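**Aro cortador redondo Grandik, ref. 1152**

O aro Grandik é um cortador de metal, de forma redonda e aberto dos dois lados, para trabalhar a massa de modelar. Faz parte da linha de mesa da Fesulis e vende-se à unidade ou em conjunto com uma embalagem de massa Brevia de 358 g.

Para um corte limpo, estenda a massa sobre uma superfície lisa e pressione o aro a direito até ao fundo. A massa que sobra fica à volta e volta depois para a embalagem. 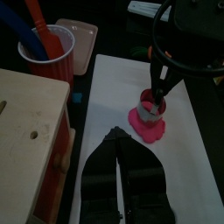 *O aro na massa cor-de-rosa, sobre base branca.*

**O que recebe**

- 1 aro de metal
- 1 embalagem de massa Brevia, 358 g (só no conjunto)
- folha com instruções em português

O tabuleiro, os utensílios e a base não estão incluídos. 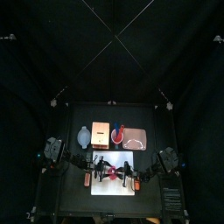

A arrumação da mesa merece um pouco de atenção antes de começar. Recomendamos deixar o centro livre para a massa e pôr os acessórios numa fila atrás – a taça azul, a caixa de madeira clara, o copo com os utensílios e o tabuleiro quadrado cor-de-rosa ficam assim ao alcance da mão. Uma base branca ajuda a ver os restos pequenos de massa.

**Limpeza**

Lave o aro à mão com água morna e seque-o logo com um pano. Não use esfregão de aço. Guarde a massa bem fechada.

**Encomendas**

O conjunto tem a ref. 3210. Para escolas e ateliês, o distribuidor Cherkaoui aceita encomendas até 1000 unidades – as entregas retomam em abril.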